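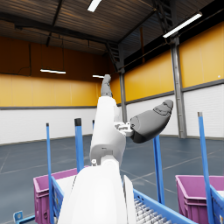 Figure 3. Forearm, wrist and fingers on a machine. Computer-rendered view.

4.2 Body words for the parts of things

Speakers love to borrow from the body. A clock has a face and hands, a bottle has a neck, a shoe has a tongue, and a needle has an eye. We expected to find plenty of these in the Brarari word lists, but the sheer variety delighted us. Of the 3,899 part names collected in the three towns, 796 use a body word, and many of them were new to us even after two seasons of fieldwork.

Newer objects follow the same habit, and English shows how little effort it takes: once one part has been called an arm, the names for its neighbors come almost for free. We call this "chaining." A chain starts with one word that fits well, usually by shape or position, and then pulls in others that would hardly fit if they stood alone. In Wement, the long beam of a well sweep is its arm, the joint where the beam rests is its elbow, and the hook that holds the bucket is its fingernail. Taken out of the chain, the hook is just a hook. Our older speakers in Wement laughed when we asked whether a coat hook could be a fingernail too. It could not!

Chains also have a direction. They nearly always run outward, from the large part near the base to the small part at the tip, and speakers who were asked to name parts in the opposite order slowed down or went back and started over. Halim gave us our favorite case. The parts of a loom there form a chain that begins at the hip and ends at the toes, with nothing at all for the knee. Yimer's earlier notes on Halim basket makers show the same gap, and we think the missing knee deserves a study of its own.

Erkora is the odd one out, in a very enjoyable way. Its speakers prefer the face to the limbs, so a door has a forehead (the lintel), cheeks (the posts) and a chin (the sill). The word for "lip" is used for the rim of anything that holds liquid, as it is in English, but also for the edge of a field and the last step of a staircase. When we showed speakers the nine limb chains from Wement, they understood every one right away, and several people began inventing their own before we had put the cards down. Chaining seems easy to pick up even where it is rare.

One caution about the counts. We left out body words that speakers no longer connect with the body, and that line is hard to draw. Gadisa Yimer sorted the first 700 entries twice, in March and again in November, and the entries that changed sides are listed in Appendix B.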